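Florêncio Brandão wants to charge you $72 for soup.

It's very good soup, he says, and it comes with bread, beef, wine, a brass band and a seat indoors. But the Holy Ghost supper in Sadport has been free for as long as anyone I spoke to can remember, and free is more or less the point of it. You feed whoever turns up. So when the Carvalho Hall put tickets on sale for a "festa table experience" this September, I called him and asked what he thought he was doing.

"The free supper is still there," he says. "Everybody skips that part. Same pots, same cooks, same Sunday. The line outside is the line outside."

And inside?

"Inside there are 11 tables with cloths on them."

Brandão has run the hall's feast for four years. Before that he booked wedding bands, and he talks like it, quickly and with one eye on the next thing. He says the price of beef has gone up every year he has been in charge and the collection plate hasn't. I ask to see the numbers. He says he'll send them, and as of this writing he hasn't.

I put it to him that a feast built on a story about a queen giving bread to the poor looks odd with a velvet rope in it.

"There's no rope," he says. Then, after a moment: "There's a sign."

He is better on the food than on the money. The sopas start at 4 in the morning, with cabbage and mint going in late, and he won't hear of shortcuts. Last year somebody suggested stock from a carton. "I told him he could serve it in Kallau," Brandão says. Kallau, two towns over, holds its own festa the same weekend, and relations are what you'd expect. The Kallau supper is free inside and out. When I mention this he tells me their bread is dry.

What about the procession? It used to go from the church down to the water and back. This year it stops at the hall, where the paying guests will already be sitting down. He says this is because of road work. I walked the route last week and saw one cone. 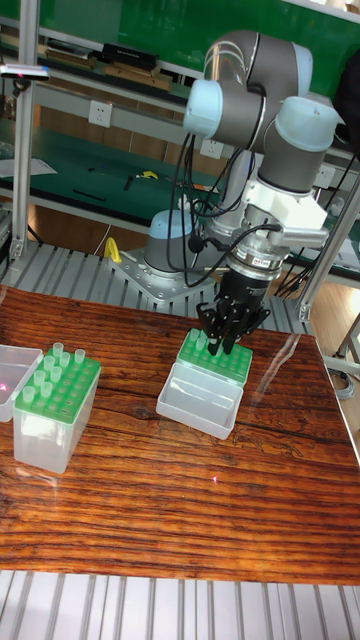
A robot arm with its gripper at a green tube rack.

The band is another sore point. The Busedden players have marched for their dinner for years, and this time they'll play two sets indoors for a fee. Brandão won't tell me the fee. He does say that several of the musicians asked for it, and that he finds it strange people expect a trombone player to work for cabbage.

I think that's fair. I also think it's a different event he's describing, and I tell him so.

"My grandmother carried the crown," he says. "You think I want to wreck it? I want there to be beef in it."

Would he eat inside or outside, if he had the choice?

"I don't sit down. I eat standing up by the stove, about 15 minutes after everyone's gone."

Tickets for the inside tables have been selling, he says, though "selling" is as exact as he will get. Any money left over goes toward next year's free supper. I ask who checks that. He says anybody who wants to can come by the hall and ask him.

The outside line opens at noon. Bring your own bowl if you want to take some home.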